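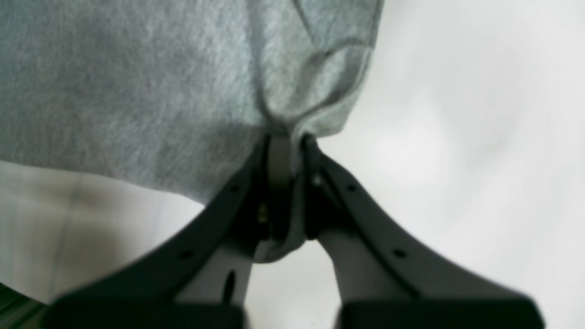

Mirjana Kolev

To the list, 14th February

I have now been asked three times, twice by people who then walked away before I could answer, why the Kulham parish keeps the old calendar when Edodstead, under the same bishop and with half the same cousins, went over to the new one. So I'll try it in writing, where you can't walk away without at least closing a window.

The short version is that when the calendar changed, Kulham had no resident priest. A letter came telling the parish to move Christmas, and the reader, who was in charge of the mail, thought it a matter for a priest and put it in the service book to wait for one. It waited through the whole of the next priest's tenure as well. By the time somebody found it, Kulham had been thirteen days behind for so long that the bishop wrote back "leave them," and they were left.

Edodstead tells this differently. In their version there was a vote, almost 80 people came, and Kulham lost it and sulked. I have looked for any record of a vote. There is a receipt for 200 candles, which proves that something was held. 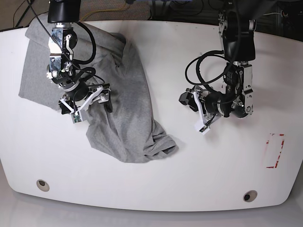

On the same subject, Geum wrote:

> My grandmother was baptized at Kulham and she never mentioned a letter. She said they kept the old dates because the fast came out easier with the lambing. Has anyone looked at the Gastwood register? It should show when the feast days shift, if they shift at all.

I have looked, and thank you for making me go back. The Gastwood register carries entry 3073 under Theophany, on the old date, in the same hand as the entries before it. So no shift there either, at least up to that page. After that comes a gap where the damp got in.

The lambing I can't rule out. It isn't theology, but neither is a letter shut in a book, and I've heard worse arguments made from the canons by people with beards.

If anyone has family papers from either side, please send copies before the start of March, when I have to give the register back.

Mirjana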